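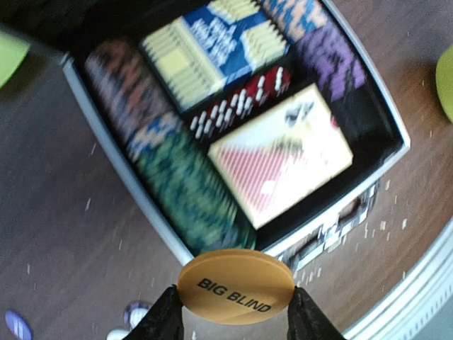

**When does the second season of Drasteline start?**

The first two episodes come out together in March. After that there is one new episode every week until the season is finished. The season has 14 episodes, four more than the first one.

**Where can I watch it?**

Drasteline is shown on the Jordale channel in the evening, and the same episode is added to the Jordale app the next morning. If you have only the app and not the channel, you wait one night. The first season is still in the app, with all the extras.

**Do I need to see the first season before?**

I recommend it. The new story begins in the same harbor town, two years later, and the characters speak often about the fire at the lighthouse school. If you don't have time for everything, watch the pilot, episode six and the last two. With these you will understand who is angry at whom.

**How long is each episode?**

Normal episodes are 30 minutes with the commercials. The opening and the finale are longer, 40 minutes each. In the app there are no commercials, so the time is a little shorter.

**Are the voices the same?**

Almost all of them. The ferry captain has a new voice actor this season, and the narrator speaks less than before. In the trailer you can hear the new captain for one short sentence – to me he sounds older and more tired, but it fits with the story.

**Who makes the animation?**

Tkachuk studio, as in the first season. The backgrounds are still painted by hand and the characters are done on the computer. In the new trailer the water looks much better, especially in the storm part.

**What is Disel?**

Disel is the island that we saw on the old map in the last episode. In the second season the ship finally goes there. The official summary says that "the people of Disel remember what the harbor has forgotten," and more than this is not known. Please don't send me theories with leaked pictures, I don't put them on this page.

**Is it suitable for small children?**

The first season was fine for my nephew, who was seven then, except the cave episode. He asked to stop it in the middle, and we finished it the next day with the lights on. The new season has the same age rating.

**Will there be a third season?**

It is not announced. When the channel says something official, I will add it here.

**Can I translate this page for my own fan site?**

Yes, please do. Put a link back to this page and write the date of your translation, as some answers will change when new episodes come out.

*Last updated: March 2022*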